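木曜 作業日誌

朝から計画器のログの整理。昨日の夜に回しておいた押し動作の評価が164エピソードで止まっていた。原因はディスクではなく、Gimachの再計画ループが例外を握りつぶしたまま待ち状態に入っていたこと。タイムアウトの設定は入っているのに、待ち側が単調時計ではなく壁時計を見ていた。NTPの補正が入ると残り時間が負になり、負の値を無限待ちと解釈する。二年前に自分で書いた箇所だった。単調時計に差し替え、負の値は即時返却とする。テストを二本追加。

午前の残りは知覚側。板の上のブロックを色と形の組で同定する処理で、単独で置かれたものはほぼ問題がない。崩れるのは接触しているときで、特に同色同形が隣り合うとインスタンスが一つに融合する。セグメンテーションの出力を見ると境界自体は薄く出ている。後段の連結成分処理で閾値を下げすぎて、せっかくの境界を潰している。閾値を上げると今度は、棒の陰で一部が隠れたブロックが二つに割れる。固定の閾値で両方を満たす値は見つからなかった。

対処として、連結成分をいったん過分割気味に出し、形状テンプレートとの当てはめで統合するかどうかを決める方式に変えた。テンプレートは円柱、立方体、三角柱、星、ハート。星は頂点数の違うものがあるので別テンプレートに分ける。統合の評価値は輪郭の残差と面積比の重み付き和。重みは手で決めた。学習させるほどのデータはまだない。
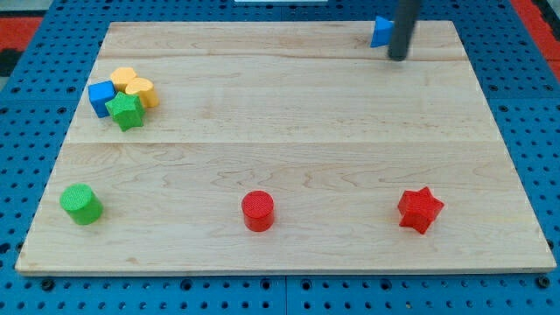 左奥に青の立方体、黄のハート二つ、緑の星。右奥の青い三角は棒で一部遮蔽。

旧処理にこの配置を通すと、黄のハートが一個として返ってくる。重心は二つの中間に出るので、計画器はどちらのハートも正しく押せない目標を生成する。新処理では二個に分離し、手前の緑の星も独立に出た。青い三角は遮蔽で右側の輪郭が欠けるが、テンプレート側で補完されて姿勢の推定誤差は許容範囲に収まった。手前の列の緑円柱、赤円柱、赤い星は旧処理でも新処理でも差なし。

円柱の姿勢角については前から気になっていた点を直した。回転対称なので角度に意味がないのに、推定値がフレームごとに揺れ、その揺れを計画器が物体の回転とみなして再計画をかけていた。対称性の情報をテンプレートに持たせ、円柱は角度を比較対象から外す。星とハートは対称の次数で剰余を取る。これだけで再計画の頻度が目に見えて減った。

昼は食堂が混んでいたのでパン。

午後は言語指示の展開部。Dismontの指示文セットは3,106件あるが、重複と表記揺れを除いて3,000件に揃えた。除いた中に「黄色いハートを緑の星から離す」という型の文があり、これは重複ではなく参照の曖昧さで弾かれていた。黄色いハートが二つある場合、どちらを指すか文だけでは決まらない。捨てるのは惜しいので、曖昧な参照として印を付けて別ファイルに退避。評価の本体には入れない。実行時に候補が複数なら、棒先からの経路長が短いほうを選ぶ規則を仮に置いた。妥当かどうかは未検証。

密集した塊から一つを引き離す動作は、押すだけの末端では手順が難しい。隣を巻き込まずに棒を入れる隙間がないことが多い。いまの計画器は目標物の重心を通る直線で押すので、塊ごと動く。接触点の候補を輪郭上に20点取り、各候補について押した先の掃過領域が他のブロックの輪郭と交わるかを調べ、交わりの少ない順に試す形に書き換え始めた。計算は軽い。問題は摩擦で、接触しているブロック同士が引きずられる分を幾何だけでは見積もれない。Awadの簡易シミュレータに投げれば見積もれるが、一回の呼び出しが制御周期に収まらない。候補を上位だけに絞って非同期で評価し、間に合わなければ幾何の順位をそのまま使う。そういう設計でいったん進める。

板の縁の扱いも未決。縁の近くのブロックを奥へ押すと板から落ちる可能性があるが、現在のコスト関数は縁までの距離を線形でしか罰していない。縁から一定の幅だけ急に立ち上がる障壁項にしたい。ただし障壁を強くすると、縁際に寄ったブロックへ棒を回り込ませる経路まで消える。ブロックの位置と棒先の位置で別々の項にするべきだろう。明日やる。

夕方、Canleyのビルドが赤い。テンプレートのファイルをパッケージのデータ一覧に入れ忘れていた。手元では通るのでたちが悪い。一覧に追加して緑に戻る。

時計の修正と連結成分の変更を同じブランチに積んでしまったので、評価を回す前に分けた。混ぜたまま数字が動くと、どちらの効果か後で追えない。先に時計の修正だけを載せた版で一晩回す。

残件
・接触点候補の並べ替え、単体テストがまだない
・コスト関数の障壁項、ブロックと棒先で分離
・統合評価の重みを設定ファイルに出す
・曖昧な参照の選択規則、要検証
・待ち処理で壁時計を見ている箇所がほかにないか検索

19時過ぎに評価を投入、ログの先頭だけ確認して退勤。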